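Uliana Nechyporuk restores sound for old television westerns at Barberg. Her current job is *Tapia*, a half-hour series about a masked rider, held as 50 episodes on 16 mm prints with optical tracks. We spoke on April 3, 2023.

The first pass is inspection. "Shrinkage decides what I can run," she says. "Past a certain point the perforations don't sit on the sprockets, so the print goes to the sprocketless scanner." The track is read as an image and decoded in software.

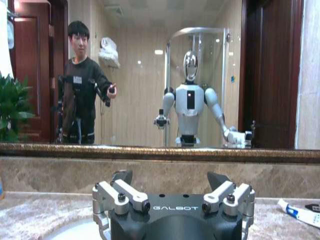

*Gripper in front of a bathroom mirror.*

Most of the damage is in the hoofbeats. The original mixers reused a short loop of gallop effects, and each transfer added noise. "By the later episodes you're hearing a copy of a copy — the transients are soft and the hiss sits right on top of them."

She doesn't replace the loop with a cleaner one from an earlier episode. Peiyu Yao, who grades the picture, asked her to try it in October, and the edit points no longer matched the horse on screen. 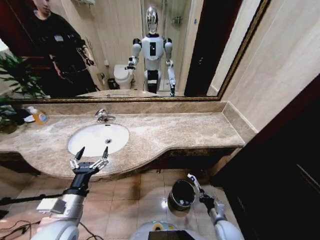
Dialogue gets a separate treatment. Nechyporuk filters hum below 100 Hz, then works by hand on the mask scenes, where the lead's voice was dubbed later and sits closer to the microphone. She leaves that difference in.

Why not run the whole series through one preset?
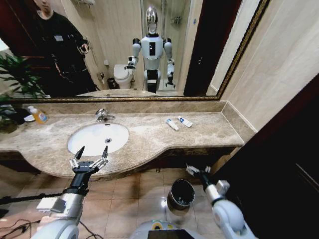 Why does each episode need its own settings?

The prints came from four labs, and each lab exposed its tracks at a different density. A setting that suits one reel will clip the next.

Logging takes longer than the repair. Every fix is entered with a time code and a reason, and the sheet for the pilot runs to 1,000 lines. Zixuan Meng checks it against the untreated transfer.

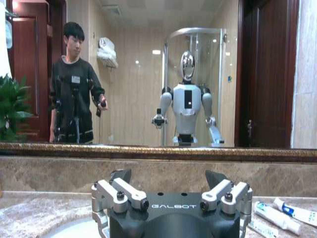
"If Zixuan can't hear why I did something, I undo it," Nechyporuk says. Two reels are still out on loan, and the theme music on one of them has a splice in the second bar — she would like a better source before she touches it.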